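# Warum schwimmt Holz und ein Nagel nicht?

Hast du schon mal einen dicken Ast in einen See geworfen? Er platscht, taucht kurz unter, und schwupp, da ist er wieder! Ein winziger Nagel dagegen geht unter und bleibt unten. Dabei ist der Ast doch viel schwerer! Das ist eine richtig spannende Sache, und wenn du sie einmal verstanden hast, siehst du jedes Schiff mit anderen Augen.

## Ein Baum ist voller Röhrchen

Fangen wir im Wald an. Ein Baum hat Durst, und zwar gewaltig. Das Wasser holt er mit den Wurzeln aus dem Boden, und dann muss es ganz nach oben bis in die Blätter. Dafür hat das Holz lauter feine Röhrchen, viel dünner als ein Strohhalm. Die meisten kannst du nur mit einer Lupe oder einem Mikroskop erkennen.

Wird der Baum gefällt und das Holz getrocknet, verschwindet ein großer Teil des Wassers. In den Röhrchen ist danach Luft. Ein trockenes Brett steckt also voller Luft, auch wenn es sich ganz hart und fest anfühlt!

## Das Wasser drückt zurück

Jetzt kommt der Trick mit dem Wasser. Wenn du in die Badewanne steigst, steigt auch das Wasser. Du schiebst es nämlich zur Seite, weil du Platz brauchst. Und das Wasser drückt dagegen, von unten nach oben. Diese Kraft heißt **Auftrieb**.

Der Auftrieb ist genauso groß wie das Gewicht des Wassers, das du weggeschoben hast. Stell dir einen Würfel vor, in den genau ein Liter Wasser passt. Ein Liter Wasser wiegt ungefähr ein Kilogramm. Ein gleich großer Würfel aus trockenem Fichtenholz wiegt nur knapp die Hälfte davon. Er muss gar nicht ganz untertauchen, damit das Wasser ihn tragen kann. Und der Würfel aus Eisen? Der wiegt fast acht Kilogramm! Da kann das Wasser drücken, so viel es will, der Eisenwürfel sinkt.

Wie schwer etwas im Verhältnis zu seiner Größe ist, nennt man **Dichte**. Holz hat meistens eine kleinere Dichte als Wasser, Eisen eine viel größere.

## Es gibt Holz, das untergeht!

Ja, wirklich! Pockholz zum Beispiel. Es wächst in warmen Ländern in Amerika und ist so dicht, dass es im Wasser versinkt wie ein Stein. Früher hat man daraus sogar Teile für Schiffe gebaut, weil es so hart ist und sich kaum abnutzt. Das Gegenteil ist Balsaholz. Das ist so leicht, dass du ein großes Stück davon mit zwei Fingern hochheben kannst. Modellflugzeuge werden gern daraus gebastelt.

Auch ein ganz normaler Baumstamm kann irgendwann sinken. Liegt er sehr lange im See, kriecht das Wasser in die Röhrchen und die Luft muss raus. Dann wird er schwerer und schwerer, bis er auf dem Grund liegt.

## Probier es aus!

Du brauchst eine Schüssel mit Wasser, ein Handtuch und ein paar Sachen aus Holz: einen Zahnstocher, einen Bauklotz, eine Wäscheklammer ohne Metallfeder, ein Stück Rinde. Rate zuerst, wie tief jedes Teil im Wasser liegen wird, und schreib es auf. Dann geht's los!

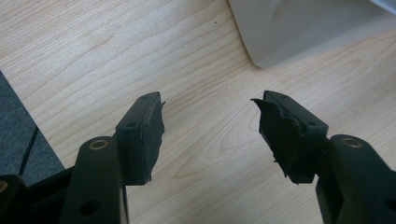

Schau bei jedem Stück genau hin, wie viel oben herausguckt. Je leichter das Holz für seine Größe ist, desto mehr bleibt über dem Wasser. Am Bauklotz kannst du mit Bleistift einen Strich machen, genau da, wo das Wasser aufhört. Lass ihn dann über Nacht in der Schüssel und schau am nächsten Morgen nach. Liegt er tiefer als vorher?

Und jetzt noch etwas mit Knete! Roll eine Kugel und leg sie ins Wasser. Plumps, weg ist sie. Hol sie wieder heraus und forme daraus eine Schale mit dünnen Wänden und hohem Rand. Wenn du sie vorsichtig aufsetzt, schwimmt sie! Die Knete wiegt genauso viel wie vorher, aber die Schale schiebt viel mehr Wasser weg. So klappt das auch bei riesigen Schiffen aus Stahl. Innen haben sie ganz viel Platz für Luft, für Kabinen und für Container.

Wie viele Murmeln kann deine Schale tragen, bevor sie untergeht? Leg immer nur eine dazu und verteil sie gut. Und halte das Handtuch bereit!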